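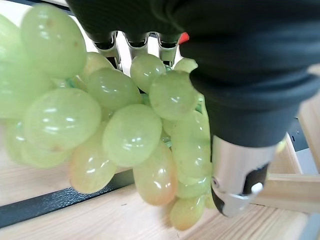

6月分進捗報告 「Katdale」開発(助成対象事業)

1. 概要
今月は第二章の舞台となる港町Jevwoodの実装を中心に進めた。街の地形と主要な建物は配置が終わり、入口から時計塔まで通しで歩ける状態になっている。戦闘の調整は予定より遅れており、詳細は3に記す。

2. 第二章の制作状況
Jevwoodの会話文は約3,000行を見込んでおり、本編に関わる分は初稿がそろった。脇の住民の台詞と、クエスト達成後に変わる台詞は未着手である。酒場と造船所の室内は仮の家具で組んであり、差し替えは来月に行う。
船での移動は、当初案の自由航行をやめ、海図から行き先を選ぶ方式に変更した。申請時の計画書2章の記述と異なるため、変更届を別途提出する。変更に伴う追加費用は発生しない。

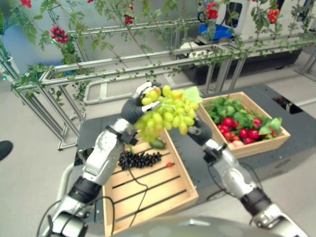 房を両手で持つロボットアーム

3. 戦闘とバランス調整
マス目を使ったターン制の基本部分は先月から変えていない。今月は敵の部隊編成を見直し、序盤で弓兵が強すぎる点を直した。射程を1マス縮め、近接時の威力を下げている。
一方、召喚魔法を連続で使うと敵の行動順が崩れる不具合が残っている。再現手順は確認できたが、原因は行動順の計算とセーブデータの読み込みの両方にまたがっており、修正には来月半ばまでかかる見込みである。

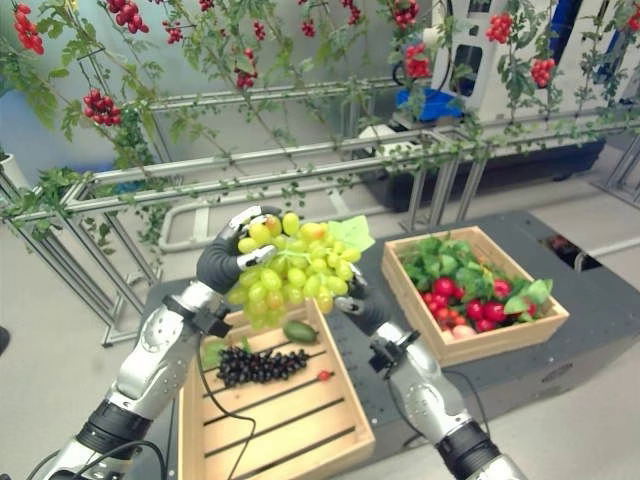 このため、闘技場の追加は次の四半期に回した。闘技場は本編の進行に関わらないので、第二章の完成時期には影響しない。敵の種類も当面は現在の31種で固定し、色違いの追加は行わない。

4. 試遊と不具合対応
第一章の限定試遊版を200人に配布し、回答を集計した。要望が多かったのは、戦闘の早送り、装備の比較表示、文字サイズの変更である。早送りと文字サイズは対応済みで、装備の比較は画面の設計からやり直している。
古い機種で街に入る際の読み込みが長いという指摘も複数あった。影の描画を簡略化した版を社内で試しており、効果を測ってから採用を決める。
難易度については「易しい」と「難しい」の両方の意見があり、現時点では数値を動かしていない。

5. 外部委託
音楽はDaherに委託しており、街の曲と通常戦闘の曲が納品された。ボス戦の曲は修正を1回依頼中である。英語版の翻訳は用語集の確認まで進んだ。地名と魔法名の表記を先に固め、会話文は第二章の初稿を直し終えてから渡す。
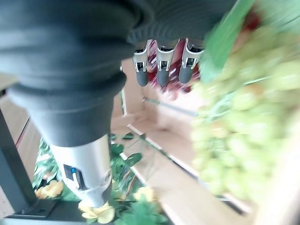

Flaltel 開発部 制作進行担当

6. 予算
今月の支出は計画の範囲内に収まった。音声収録の費用は収録日が後ろにずれたため未執行で、来月分に計上する。機材費の残額は試験用端末の購入に充てたい。費目内の流用にあたるので、可否をご回示いただきたい。

7. 来月の予定
・召喚魔法に関する不具合の修正
・Jevwoodの室内の差し替え
・脇の住民の台詞の執筆開始
・装備比較画面の再設計
・変更届の提出

第二章の確認用ビルドは、行動順の修正が入った時点でお送りする。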